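The Night of the Swap

We held the tuber swap in March that year, in the old weighing shed at Moltier, and I had been awake since four thinking about it. I was the newest member of the Stisitz Dahlia Society by a long way. Everyone else seemed to have been born with soil under their nails. I had one good summer behind me, a shoebox lined with newspaper, and inside it 15 tubers I had divided myself with my grandmother's bread knife!

The bus from Stisitz takes the long road, 28 miles of it, past the brickworks and over the river at Troltum. I held the box on my knees the whole way. A boy across the aisle asked if it was a rabbit. I said no, it was flowers, and he looked so let down that I opened the lid and showed him. He said they looked like burned potatoes – and they did, they really did, and I was so happy I nearly gave him one.

By seven the shed was packed. There were 49 of us in there, all talking at once, coats on, tea in paper cups, and the tables so full that people had started putting boxes on the floor. Every tuber had its name in grease pencil, and what names! Lantern Street. Plum Widow. Second Helping. I walked up one side and down the other twice before I dared put mine out.

What I wanted was a Mallet Red. I had seen it just once, over a fence in Mallet in late September, as wide as a dinner plate and so dark in the middle it seemed to be holding its breath. The woman who grew it had told me it never stored well. Half of them rotted by Christmas, she said, and the other half sulked.

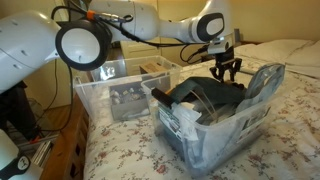
The Mallet Reds were at the very end of the last table, and there was one left. It was small and crooked, with a neck so thin I was afraid to breathe on it, and right at the crown sat a single pink eye. I reached out and then I just stopped, finger and thumb pointing straight down, unable to go the last inch. What if it broke? What if somebody with a proper greenhouse ought to have it?

"Well, go on," said a man behind me, with his mouth full of seed cake. "It won't jump."

So I went on. I picked it up and wrapped it in my scarf, and when I got back to my own place every one of my tubers was gone. All of them, even the runty yellow one! Somebody had left me a note on the lid asking whether I'd be dividing again next year.

I missed the last bus, of course. I walked as far as the bridge at Troltum with the scarf buttoned inside my coat, singing.

More stories
The Frost Watch
Judging Day at Stisitz
A Spade for Two
Rain on the Show Tent
The Yellow One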